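4.2 What ends up on the shelves, and what ends up on the floor

I should say straight away that I came to this part of the work as somebody who is bad at tidying. When Sosina Lemma and I started talking to the families and staff at Araya about where toys live, I had a half-formed idea that the answer would be in the boxes: give people enough boxes, put labels on them, and the room more or less looks after itself. I had even written a paragraph to that effect in the first draft (Sosina crossed it out, very kindly, in green pen).

What people kept bringing up was open shelving. They like it because they can see everything, and they grumble about it for exactly the same reason! Soft toys are the usual culprits. A plush animal has no flat side, it doesn't stack, and it takes up whatever space you give it, so it gets pushed in wherever there's a gap between two things that do have flat sides. One parent called this "posting" the toys, as in posting a letter, and we liked the word so much that we used it as a code in the analysis. I'll use it from here on.

Posting does something odd to a shelf. The boxes are usually put away first and the soft things follow, and after a few weeks the two kinds are so mixed up together that taking out one box means holding back a landslide with your other hand. The wire sort of shelving adds its own small bother, as thin things tip or poke through, but people forgave it a lot on account of the wheels. Being able to pull a whole unit away from the wall to fetch something from behind it came up again and again in the Gistia interviews too, where most homes had fixed cupboards and rather envied the idea.

Then there are the things that never get as far as a shelf. I'd group these into big woven and padded pieces, which are too bulky to post anywhere and so stand about near the shelving, and small pieces, which go down on the carpet "for a minute". Figure 4 has shelving, woven work and a piece on the floor, in that order. I find the last of these the most interesting from a tidying point of view. A pale thing on a dark carpet is easy to spot, and people told us they'd step round it quite happily for days, whereas a dark thing on a dark carpet gets trodden on and is then put away at once, usually with some bad language. 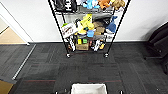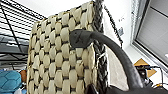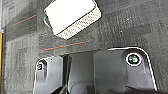

Figure 4. First: wire shelving on casters, with soft toys, packages and small boxes sharing the tiers. Second: cream basket-weave panel with a black-and-white braided rope edge, and a teal honeycomb-patterned item at lower left. Third: white block with rounded corners on dark grey carpet.

4.3 Why "a place for everything" didn't hold up

The old advice about a place for everything was quoted at us constantly, mostly by people who then laughed and said they didn't follow it. We asked everyone to tell us where six ordinary toys belonged, and the answers were lovely and vague. "Up there with the others." "Wherever the shark goes." A home for a toy seems to be a neighbourhood more than an address, and I think we (and a good deal of the storage literature) have been a bit too keen on addresses.

Sosina reads this differently, and I want to give her view fairly. She thinks the vagueness is a matter of height. Grown-ups put things away standing up, children get them out sitting down, and the two never agree on what counts as near. She points to the Vollby homes, where the lowest tier was left to the children altogether and the adults simply stopped arguing about it. We only have a handful of those households, so I wouldn't lean on them too hard, but it did make me go back through my own notes and find that I'd hardly written anything at all about bottom shelves.

We come back to height in Section 5, together with the question of lids.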